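The Counter Is Not Storage (A Position Paper)

July 13, 2021

I have been trying to write about kitchen counters since October, which should give you some idea of how fast things move in my life. The draft got up to 3,000 words at one point and included a history of the bread box. You're welcome.

What's left is this. A gray counter against a white wall is a lovely thing to cook on and a terrible thing to own, because every object in the house can see it from where it's sitting. You put down one pot. The pot looks lonely. By dinner it has company: paper towels, a bowl, a spray bottle you meant to use and put away, a couple of jars on a plate as if they were being served.

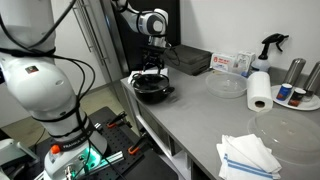

The jars on the plate

I have strong feelings about jars on a plate. It's a good trick. A plate tells a jar where it lives, catches the drips, and lets you move the whole family when you want to wipe. My mistake was telling people so, after which I was given a Bistier turntable, which spins, and now my paprika comes around like luggage.

Canisters I'm less sure about. Two steel canisters side by side look like the kitchen of a person who has things under control. They also look exactly alike. I labeled mine once with stickers from Hollska. The stickers lasted 12 days and the glue is still there.

The pot problem

A pot that's out is a pot you'll cook in, and I stand by that. Mine lived in a low cabinet under its own lid, a colander and a roasting pan, and I ate a lot of toast that year. Then I left it out near the front edge of the counter and started making soup again.

The trouble is everything that comes with it. The towel goes down next to the pot and stays there for good. The paper towel roll starts the day upright and ends it on its side. 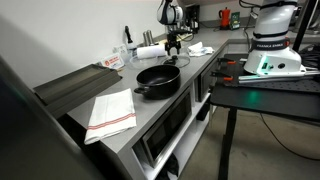 And then there are lids. A glass lid has no natural home. It won't stack, it won't stand, and if you lean it against the wall it waits until you've left the room. I bought a Moodley rack to deal with this. The rack takes up more counter than the lids did, so I keep it in the closet, where it holds nothing very neatly.

My current system is to lay the lid flat and cook around it. The towels get folded into a stack, stripes all facing the same way, and I feel like a hotel until somebody needs one.

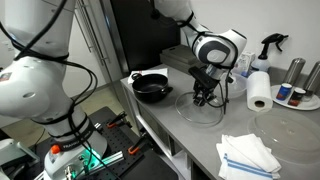 Lids flat, towels folded, pot at the far end.

I did look at the Miltard wall rail, with the hooks. It got as far as my cart. Then I remembered I'd have to drill into the wall, and that the drill is under the sink behind the other spray bottles.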